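Kilard is a puzzle video game by Rolora, set in a railway canteen. The player slides parcels along a grid to clear 50 rooms, each said to have its own solution, although many differ only in colour.

Clearing a row scores 300 points, and a chain supposedly doubles it. Designer Haris Kakakhel has claimed a hidden room opens at 3776 points. No recording of it has surfaced, and the manual doesn't mention it.

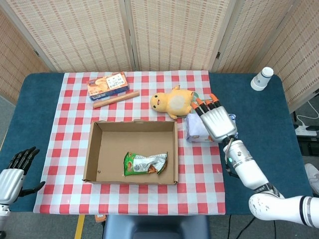
A snack wrapper in a cardboard tray on a checkered tablecloth.

A sequel, Wultileck, was announced on Nov 7, 2019. Its promised 1000 rooms remain unconfirmed.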